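Arranging Artificial Tulips in a Short Glass Vase

Filed under: Household / Table and Shelf
Notes by Todor Dimitriou

Artificial tulips ship flat. The stems arrive parallel, the leaves are pressed against them, and the heads all point the same way. Most of the work is done before the vase comes out of the cupboard.

Preparing the stems

Separate the bundle by color. Open each leaf outward from the stem with the thumb, starting at the base. Do not pull at the tip, where the fabric or plastic tears first. If a leaf stays folded, use a hair dryer on the low setting for 40 seconds, hold the leaf in position, and let it cool in the hand. Silicone heads (the Grineck type) should not be heated at all.

Dust with a dry half-inch paintbrush. For kitchen grease, add two drops of dish soap to 500 ml of lukewarm water, wipe with a barely damp cloth, and stand the stems upside down to dry overnight. 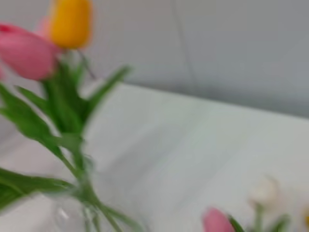
Yellow and pink heads with the leaves opened out.

Stem length

For a short vase, total stem length should be about one and a half times the height of the glass, measured from the inside of the base. Bend before cutting. A wired stem can be folded back on itself at the bottom, and the fold also keeps it from turning. When a cut is needed, use side cutters and wear eye protection. Scissors will be ruined by the wire. My longest stems finish at 34 cm, the front ones well under that.

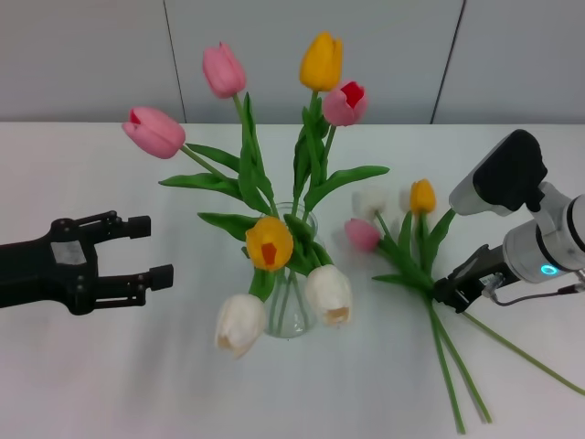 Placement goes from tallest to shortest. Set the high center stem first, then the ones that lean, then the front. With mixed colors, one strong color at the top gives the eye a place to start, as with the yellow tulip standing tallest over the pinks. White heads are useful low down, where they can hang over the rim to the left and right and hide the point where the stems bunch together. Turn the vase a quarter turn after every second stem and check it from the side it will be seen from.

Partly open heads go toward the front. The darker color inside the cup is lost if they face the wall. Closed heads do well at the sides, tilted outward on a longer stem.

Clear glass

Clear glass shows everything below the rim. Options:

Leave the stems bare. Acceptable if they are clean, smooth and all the same green. Strip any leaf that would sit below the rim.

Fill with water. Only for fully coated stems. Exposed wire rusts at the cut end and stains the glass within some weeks. Seal cuts with clear nail polish, two coats.

Fill with glass beads or washed gravel. Best for a light vase that tips. Pour after the stems are in.

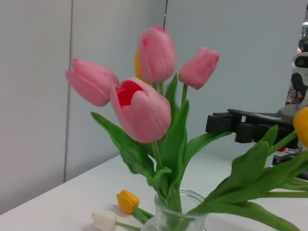
Wash the vase before filling it, not after. Fingerprints on the inside of a narrow neck cannot be reached once the stems are set. A bottle brush and a spoonful of white vinegar will take off lime scale. Rinse, and dry with a lint-free cloth.

Spares

Keep back a few stems until the main shape is settled. Lay them on the table beside the vase, heads facing away from the glass, so that they can be picked up by the stem. Overfilling is the usual fault. If the last stem has to be forced, take it out again.

Colors left out of one vase can go in a second small one. The Bolby and Miststead ranges use slightly different greens and should not share a clear vase. 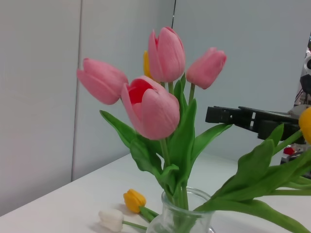
Pink tulips in the vase, one yellow and one white left out on the table.

Storage

Store stems lying down in a long box, one layer of tissue between rows. Do not stand them in a closet with the heads against the wall. Keep out of direct sun; the pinks fade before the yellows do. I repack mine in February and mark the box lid with the stem length.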